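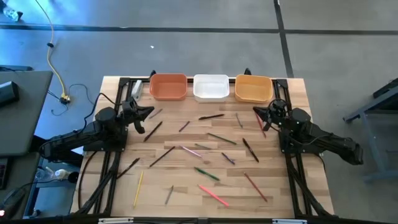 ## 4. Oiling the Top

Your Plondelberg table left the Jombridge workshop with one coat of oil on it. One coat is enough to make it look good in a showroom and not enough to survive a coffee mug. Plan on doing the job below before you move in properly, and again every May, or whenever you remember that you didn't do it in May.

**You will need:**

- Mineral oil or the Seo board oil from the hardware bag
- Fine sandpaper (the bag has two sheets, one of which you will lose)
- Three lint-free rags
- A room with a window that opens

### 4.1 Clearing and cleaning

1. Take everything off the table. This includes the pens. People oil around their pens, and then they own a table with pen-shaped marks on it.
2. Wipe the surface with a barely damp cloth and a drop of dish soap. Wipe again with plain water.
3. Let it dry overnight. Wood that feels dry after ten minutes is lying to you.

> **Caution:** Never flood the surface or leave a wet cloth lying on it. The strips are glued edge to edge and each one has its own opinion about swelling.

### 4.2 Sanding

4. Sand lightly, always along the length of the strips. If you're pushing hard enough to sweat, stop.
5. Go easy around knots. They are harder than the wood next to them, so the paper skates over the knot and digs a small moat around it.
6. Vacuum the dust, then wipe with a dry rag.

*Note:* Ink usually sits in the top layer and comes up with step 4. Permanent marker doesn't. Sadao Katayama in our repair shop has tried most of the internet's suggestions, toothpaste included, and recommends learning to like the mark.

### 4.3 Oiling

7. Pour a small puddle in the middle and spread it outward with a rag. The wood will go noticeably darker. Don't panic; it settles.
8. Do the edges and the underside too. A top oiled on one side only will start to cup, and then your pencils will roll to wherever it has decided the middle is.
9. Wait 20 minutes. Wipe off everything that's still shiny.
10. Leave it for 6 hours, then repeat steps 7 to 9.
11. Keep papers off it until the next day, unless you want them translucent.

> **Caution:** Read the label on your oil. Rags soaked in linseed, tung or other drying oils can heat up and catch fire on their own. Spread them flat outdoors to dry, well away from anything you'd miss. Do not ball them up in the trash.

### 4.4 If it went wrong

| Problem | Likely cause | Fix |
|---|---|---|
| Sticky patches | Too much oil left on | Rub with a fresh, lightly oiled rag, then wipe dry |
| Pale rings | Mugs | Sand lightly, re-oil, buy coasters |
| Rough feel | Raised grain | Repeat step 4, then one more coat |
| Gap between strips | Very dry air | Wait for summer before calling us |

If the gap is still there by fall, write to Tanvir Gunawardena at the Skarovcombe office and include the serial number, stamped under the top near the left rear leg — yes, you will have to lie on the floor.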